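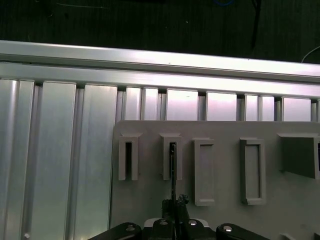

Dotasstead 那边回话说，氯化钠那一瓶读数偏低不该先怀疑探头，应该先看盐浆是不是已经全溶了，瓶底没有固相就谈不上饱和，后面的数据全都不能用。他们去年在同一个点上吃过亏，补了盐以后读数一夜之间就上来了。

查过，瓶底有固相，盐层厚度在一厘米以上，液面刚没过晶体。所以偏低不能这样解释，但意见合理，已写进操作步骤，以后每次封瓶前记一笔固相状态。

三月，湿度记录仪饱和盐校验，第二轮

对象：Lalex 记录仪 2 台，记为 A 和 B。A 在库房用了三个冬天，B 是备机，基本没下过架。
目的：确认 A 的偏差是零点漂移还是斜率变化，决定是继续用修正式还是送修。
盐：氯化锂、氯化镁、氯化钠、硫酸钾，均从 Pruvost 购入，分析纯。第一轮用的氯化镁是旧瓶，结块严重，已弃。
容器：Flinel 广口密封罐，盖子开孔，线从孔里过，孔口用丁基胶泥封。

参考值（20 ℃）：
氯化锂 11.3 %RH
氯化镁 33.1 %RH
氯化钠 75.5 %RH
硫酸钾 97.6 %RH

氯化钠这一点对温度最不敏感，氯化镁其次。硫酸钾在高湿端，怕的不是温度绝对值，是罐内温度不均。探头比液面冷零点几度，湿度就能差出两三个百分点，再冷一点直接结露。第一轮硫酸钾的曲线后半段贴着 100 走，基本可以肯定是结露，整段作废。

配制步骤（照这次实际做的写）：
1. 盐先倒进罐里，再少量多次加蒸馏水，搅到湿沙状。不要先配溶液再等它析出来，太慢，也容易过稀。
2. 氯化锂加水放热明显，搅匀后敞口放凉再封。上次没等，封进去一罐热蒸汽，平衡时间拖了一倍。
3. 罐壁和盖子内侧擦干净。盐会沿壁往上爬，爬到探头上就麻烦了，硫酸钾还好，氯化钠最能爬。
4. 探头悬在液面上方三厘米，不碰壁。
5. 封口，罐子放进泡沫箱，箱子放恒温间靠里的架子，不要放门口那一层。

顺序从低湿到高湿，做完硫酸钾再退回氯化钠做一次，看滞后。

记录设置：间隔 5 min，存储上限设为 3,000 条，满即停，不循环覆盖。第一轮设成了循环覆盖，周末过后前面的平衡段被冲掉，只剩尾巴，没法判断到底什么时候稳的。

氯化钠这一罐放得最久，共读出 1,369 条，首尾相隔 114 h。前 7 h 算平衡段，不计入，有效段 107 h。平衡的判据沿用老的：连续 1 h 内读数极差不超过 0.2 %RH。A 满足判据的时间比 B 晚将近两个小时，推测是滤膜脏了，透气慢。滤膜这次没换，想先留一组不动硬件的数据。

本网站使用 Cookie 以改善浏览体验。继续浏览即表示您同意我们的 Cookie 政策。 接受 | 管理设置

结果（有效段均值，%RH，括号内为偏差）：

氯化锂：A 12.9（+1.6），B 11.7（+0.4）
氯化镁：A 34.2（+1.1），B 33.4（+0.3）
氯化钠：A 74.6（-0.9），B 75.6（+0.1）
硫酸钾：A 95.8（-1.8），B 97.0（-0.6）

A 低湿偏高、高湿偏低，典型的斜率变小。四点最小二乘：读数 = 0.959 × 参考值 + 2.22，残差最大 0.23，出现在氯化镁。四个偏差的平均值正好是零，所以如果只看平均误差，会得出 A 没问题的结论。去年的校验表就是这么填的，那一栏以后不用了。

B 只有硫酸钾一点超过 0.5，其余在说明书允差里，不修正。
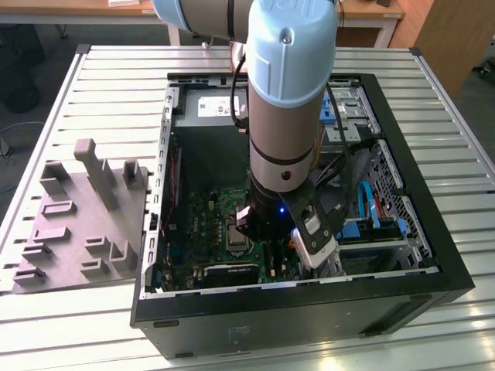

退回氯化钠那一次，A 读 75.7，比上行高 1.1；B 读 75.9，高 0.3。A 的滞后偏大。高湿端待久了都会有这个现象，放到干燥环境里能恢复一部分，但 1.1 已经超过我愿意用一个线性式去修的程度。修正式只对上行有效，而库房里湿度是来回走的，除湿机一启一停就是一个小循环。

温度通道顺带核了一下，在同一个恒温间里与玻璃温度计并放过夜，A 高 0.1 ℃，B 一致。温度不用管。

关于不确定度，粗算：盐的参考值本身 0.3，温度不均折算到高湿端 0.5，分辨力和重复性合起来 0.2，平方和开方得 0.62，取 k = 2 是 1.2。中低湿段温度项小得多，取 0.2，合成 0.41，k = 2 是 0.8。这样看，A 在氯化镁的 +1.1 刚出不确定度范围，氯化钠的 -0.9 也只是略超，真正站得住的证据是两端。四点连起来看趋势比单点可靠。

几件没弄清的：

硫酸钾曲线在第二天早上有一个 0.4 的凹坑，A、B 同时出现，持续 40 min。恒温间的温度记录同一时段没有动。门有没有开过，没有登记。先当作外部扰动，均值里没有剔，剔与不剔差在第二位小数。

氯化锂罐在低于 19 ℃ 时会不会出别的水合物，手册上说法不一。这次最低到 19.4，没碰到边界。夏天空调开猛的时候要留意。

胶泥封口做硫酸钾时有轻微塌陷，孔口朝下的一侧能看到缝。下一轮换橡胶塞，塞子上开槽，槽里再补胶泥。Flinel 的盖子太薄，塞子吃不住劲，可能要在盖子内侧垫一片。

处理：

A 退出库房，先换滤膜，在干燥器里放一周，再只做氯化镁和氯化钠两个点，上行下行各一次。若滞后降到 0.5 以内，重做四点并更新修正式；降不下来就送 Lalex 换传感头。
B 顶 A 的位置，库房图表上注明换机时间，不要把两段曲线直接接起来。
去年十一月以后 A 的库房数据先挂起。按上行修正式回算，读数 60 对应 60.2，读数 45 对应 44.6，日常区间影响很小，报警记录不必重看。低于 30 的那几天要单独标出来，回算后还要再低将近一个百分点，纸质件那一柜受不受影响得另行判断。

盐浆不倒。四个罐子换上实心盖封存，标签写配制月份和固相情况。氯化锂那罐再开之前先看有没有变稀，吸潮很快，上次敞着盖过了一个中午，表面就出了一层清液。

补记，下午四点：滤膜拆下来了，外侧发灰，内侧有一圈白色细粒，像是盐。哪一罐沾上的不知道，也可能第一轮就有了。盐粒在膜上会自己形成一个小的湿度缓冲，方向上能解释滞后和平衡慢，低湿端偏高也说得通一半。换膜前后的数据因此要分开存，文件名里加上“旧膜”“新膜”。B 的膜也拆开看了，干净。

步骤 4 的三厘米改成五厘米。

分享 2 | 评论 0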